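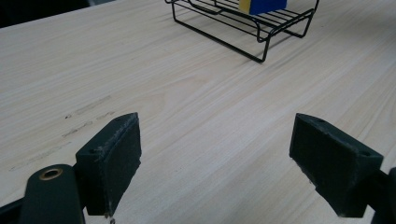

Reading time: 3 minutes

Wire Rack and Sponge on the Pale Table

Pellbridge Bench Notes, gallery page. Posted September 29, 2020.

This page covers the small black wire rack and the two-color sponge kept with it, both on the light wood table. The rack is listed in our inventory as Brenix 353. It was bought as a drying stand and is now used for sponges, brushes and the odd jar lid. The notes deal with fit, footing and cleaning, plus some remarks on the table surface. Prices are left out, as they had changed twice by the time the page was put together.

The sponge sits on the top wires, blue side and yellow side both showing. This is the storage position we recommend. With the block raised on parallel wires, air reaches the underside, and any water that drains goes straight to the table. A drip tray is therefore needed under the rack on any wood surface that has not been sealed. We use a shallow steel tray from Oyelaran, 2 cm deep, which goes in at the end of the day and comes out when the table is needed for other work.

Orientation matters less than we first assumed. Blue side forward or yellow side forward, drying time in our log came out the same to within the error of the method (weighing on a kitchen scale, one reading in the evening and one the next morning). What did make a difference was squeezing the sponge before storage. An unsqueezed sponge was still heavy the next day - in December, with the heating on, slightly less so.
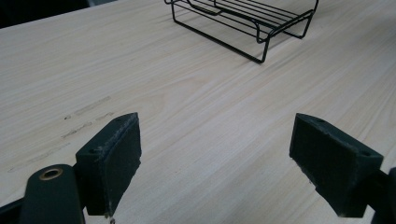

Footing is the usual weak point of bent wire stands. If one leg is short, the stand rocks, and the user tends to bend the wrong leg to correct it. Check on a flat table first, with nothing on top. The ends of this one bend down into rounded loops, so the contact with the wood is a curve of wire with no cut end to dig in. Cut ends are what leave scratches, and they are also where rust starts once the coating chips. Run a fingertip along the bottom of each loop every few months. If the coating feels rough, sand lightly and touch up with black enamel.

Bends are a second place to look. Corners on a frame like this should meet the table at 90 degrees or close to it. A leg that has splayed can be pushed back by hand with the rack held upside down in a towel. Do not use pliers directly on the wire, as the jaws cut through the coating.

On the table: pale wood with a matte look shows every mark, and pencil is the most common. Graphite lying along the grain is hard to pick up with a wet cloth, which spreads it. Use a white vinyl eraser, stroke with the grain, brush off the crumbs, then wipe once with a barely damp cloth. Older marks may need a second pass. Odisura table soap, diluted, was tried on a corner of the same table and left no ring, but it did little for graphite.

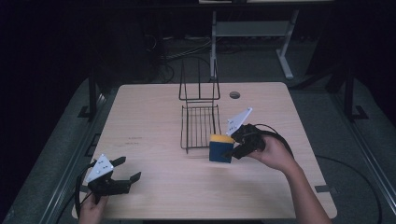

Rack near the center of the table, sponge in front and to the right, cable hole beyond.

The tall loop of the frame takes up more height than the tray section suggests, so measure to the top of the loop before choosing a shelf. The flat grid is the working area. One sponge of this size fits with room to spare; two will fit if they do not touch. The round cable hole is worth keeping clear of wet items, and a rubber plug is the simple fix if the table doubles as a washing-up surface.

Cleaning: warm water and dish soap, a narrow brush between the wires, then a dry cloth. Soap residue collects where wires cross and turns white if left. Descaler is rarely needed. If it is used, rinse well and dry at once - the coating dulls otherwise.

Next gallery: Pellbridge bench drawers, before and after relining.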